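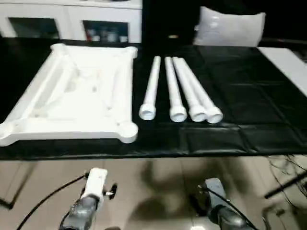
Stadside assembles and packs flat-pack plastic furniture in Wullell for sellers who want it shipped assembled. Its lowest-volume line, the Kamel side table, has been run on a two-arm robot cell since September. Hajar Abdelaziz is the line lead. She has worked on the assembly floor for 10 years and spoke on October 16, 2021, between shifts.

The Kamel is a molded top with a socket at each corner and four tubular legs. A person puts one together on a bench with no tools. Abdelaziz said the simplicity of the product is why it was chosen for the cell, and also why she doubted the choice.

"It's an easy table for hands," she said. "You feel the leg go in. If it's crooked you know before you push. The arms have to get that from the cameras and the force reading, and the two don't always agree."

The cell runs under supervision. An operator lays out the top and the legs, starts the cycle, watches it, and steps in when the arms stop. Any stop gets a written code. In the first full production period the cell logged 1814 leg insertion attempts and finished 397 tables. The difference between four times the second number and the first is repeat attempts and tables that were completed by hand.

Abdelaziz keeps the stop codes in a spreadsheet separate from the one the software, Trimano, generates. Trimano records the joint positions and the force at the moment of the stop. Her sheet records what the operator saw.

"Trimano says 'force limit.' My people write 'leg went in at an angle, top slid back.' I can fix a top that slides. I can't do much with 'force limit.'"

Part layout has had the most revision. The original instruction called for the legs to be evenly spaced. Operators found this slowed loading, and the vision system was retrained to accept legs set down side by side at uneven distances, including legs in contact. Abdelaziz described the present rule as sockets toward the front, nothing on top of anything else, and the table top always on the left. The black cover on the work surface was her request. White parts on the old light bench gave poor edges and a high rate of missed picks. The cover creases, and the creases reflect, so she would like a matte one. It has been on order for two weeks.
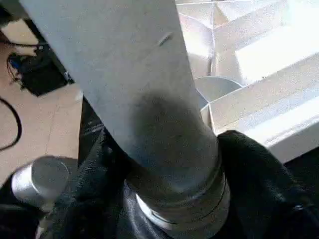 Surface inspection has changed more than assembly has, in her account. At the bench, the person building a table also turned each part over and looked at it. The cell doesn't turn parts over. Operators now review wrist camera stills on a monitor, and the stills take some learning. In one of them the fingers hold a grey cylinder from both sides, just above a metal collar, and a broad dark patch lies across its middle and lower part. It could be a stain or a shadow. The light streak higher up is easier to call, since it has a thin, straight edge. Abdelaziz's instruction for patches of this kind is to stop the cycle and look at the part directly. "I don't want anyone deciding from the monitor. Walk over there. It's three steps."

She estimated that an experienced operator spends more of the shift reading than handling. Two people asked to go back to manual lines, and both were moved. One of them has since returned for half shifts. Pay for the cell is at the same grade as bench assembly, a point Abdelaziz has raised with management.

"They're reading logs, they're clearing faults, they're writing up faults. That's a technician's job description. I've put it in writing and I'm waiting for an answer."

Asked whether the cell had reduced headcount, she said it had not on her line. Overtime on the Kamel has gone down. She did not know what would happen if a second cell were approved, and said operators ask her about it most weeks.

On physical strain her answer was shorter. Pushing legs into sockets by hand is hard on the thumbs and the base of the palm, and the people on the cell do much less of it. Standing time is unchanged. She has asked for a stool at the monitor and for the cables to be routed off the floor on the operator's side.

The next change planned is a fixture to hold the table top against the insertion force. Abdelaziz has drawn one up herself, with a stop at the back and a clamp on each side. The integrator wants to try a lower insertion speed first.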